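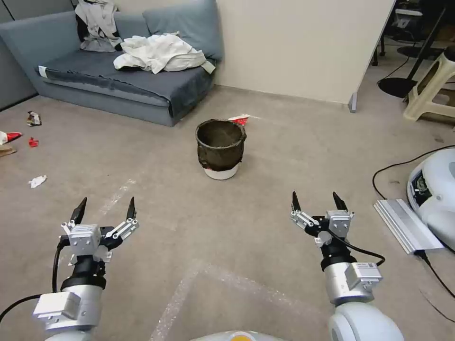
How do you teach a robot to tidy up?

Rubbish on the carpet, a bucket in the middle, two robot arms reaching out. You'd know what to do. Pick up the wrapper, drop it in the bucket, next one. Easy!

Not so easy for a robot. It doesn't know what rubbish is. It doesn't know what a bucket is for. Somebody has to show it.

So how do you show it?

Two main ways.

1. By hand. A person takes hold of the robot's arm and moves it through the job. Bit like a tennis coach holding your arm for a swing. The robot has sensors in its joints (its elbows and wrists, sort of) and they remember every bend.

2. By remote control. The person stands back and moves a set of controls. They move left, the robot moves left. They squeeze, the gripper squeezes. Grown-ups call this teleoperation. Big word. Tele means far away, same as in television.

At Varach, our robot workshop, we mostly use the second way. Our project is called Morari and its whole job is picking things up off floors. (Yes, we've heard all the jokes about your bedroom.)

What's a gripper?

The robot's hand. Look at the ends of the arms: two black fingers each, wide open. No thumb, no palm. Try it yourself! Use only your thumb and pointer finger like a pincer and pick up a scrunched tissue. Now a flat bit of cardboard. Much harder, hey? You have to get a fingertip under the edge. Robots find that one tricky too.

Does it learn first go?

Nope. Ten goes is nowhere near enough. For one job we might record 2000 goes. Different rubbish, different spots, bucket moved over a bit. If the bucket was allways in the same place the robot might just learn "drop it there", and then you shift the bucket and splat. Tissue on the carpet.

Mistakes are handy too. Driver misses the wrapper, backs up, tries again. Now the robot has seen how to fix a miss.

Then what?

The computer looks at all the recordings, what the cameras saw and how the arms moved, and hunts for patterns. Then hands off the controls and the robot has a turn by itself. Somebody stays close to the stop button.

Have a go at home

You need a mate, a bucket and 10 scrunched up bits of paper. One person is the robot. Eyes closed, pincer fingers only. The other one is the driver and can only say left, right, foward, back, down, squeeze, let go. Mum or Dad can time you. Then swap.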